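おもちゃのキッチンにもルールブックを ティーチング作業の「共通の約束」が公開されました
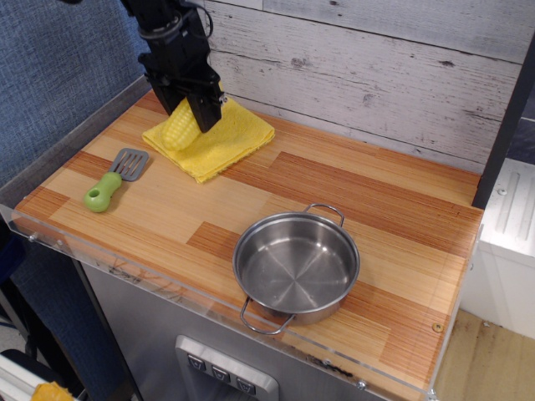

ロボットアームの作業データを集めている人なら、一度は「これ、どこまで決めておけばいいの?」と頭を抱えたことがあると思います。私もそのひとりです。で、ようやくというか、ついにというか、小規模なラボ向けの作業基準「Riltik」の初版が2019年4月に公開されました!

まとめたのは、Tullerbridgeの研究グループと、教育用ロボットを扱うOvora。今年の1月に下書きが回ってきたときは正直かなり読みにくくて、私は途中で一度閉じました(すみません)。それが今回はずいぶんすっきりして、全18項目。印刷して作業台の横に貼れる量です。うちの研究室ではもう貼りました。

中身を少しだけ紹介しますね。対象は、おもちゃの食材や鍋、布などを使う卓上の作業です。産業用の大きなアームの安全規格はもちろん別にあって、Riltikはそこには踏み込みません。むしろ、規格の本を開いても載っていないような細かいところ、たとえば「布をどうたたんで置いたら開始状態とみなすか」とか「つかんだ物を何かに触れさせたまま止めてよいか」とか、そういう話が中心です。

個人的にいちばんうれしかったのは、開始状態の書き方がそろったこと。これまでは記録係によって「タオルは奥」「タオルは左の方」とばらばらで、あとから読むと誰の左なのかもわからない……という悲しいメモが山ほどありました。Riltikでは、操作者から見た向きに統一したうえで、作業に使わない物も書き残すことになっています。フライ返しが横に転がっているだけでも、書く。面倒ですけど、これは大事だと思います。背景の物が変わったせいで結果がずれた経験、ありませんか? 私はあります。しかも気づくのに2週間かかりました。

もうひとつ議論になったのが速度です。アームの先端は、手で届く範囲に人がいるあいだは毎秒300ミリ以下。下書きの段階では「もっと遅く」という声と「それじゃ日が暮れる」という声がぶつかっていて、説明会でもこの話だけで予定の時間をだいぶ超えました。取りまとめ役のCharito Dizonさんは「数字そのものより、物を置き直すときは必ず止める、という項目のほうを先に読んでほしい」と話していました。たしかに、つかんだ物を直そうとしてつい手を出しちゃうんですよね。おもちゃの食材だと特に、相手が軽いぶん油断します。

ケーブルの点検も項目に入りました。始める前にアームをゆっくり端から端まで動かして、引っかかりがないか目で見る。それだけです。それだけなんですが、忙しい日ほど飛ばすので、点検した人の名前を記録に残す欄が付きました。ここは試験運用に参加したBakari Ndung'uさんの提案だそうです。試験運用で集まった記録は620件。そこから出てきた困りごとが、付録にそのまま並んでいます。私はこの付録がいちばんおもしろかったです。「透明な縁が見えず、置いたつもりの物が乗り上げた」なんて、わかりすぎて声が出ました。

ちょっと残念なところも書いておきます。失敗した記録の扱いがまだ薄いんです。落とした、つかみ損ねた、途中で止めた、を分けて残すことまでは決まっているのに、それぞれの境目の説明が短い。たとえば、一度滑ってからつかみ直した場合はどっち? 説明会で質問したところ、次の改訂で例を増やす予定とのことでした。期待して待ちます。あと、用語の一覧に「蓋のない鍋」はあるのに「器」がないのも、うちでは地味に困っています。

なお、Riltikに強制力はなく、認証の制度でもありません。使いたいところが使って、合わない項目は理由を書いて外してよい、というゆるい作りです。外した項目の一覧をデータと一緒に公開することだけは求められています。ここがゆるいと意味がないという意見もありそうですが、小さな研究室としては、まず始められるのがありがたいです。

日本語の訳はまだ途中で、前半の開始状態と点検の部分から順に出るそうです。訳語への意見も受け付けているので、「治具」とか「把持」とかの言葉にこだわりのある方はぜひ。私はさっそく、フライ返しを「ターナー」と訳すのはやめませんか、と送りました。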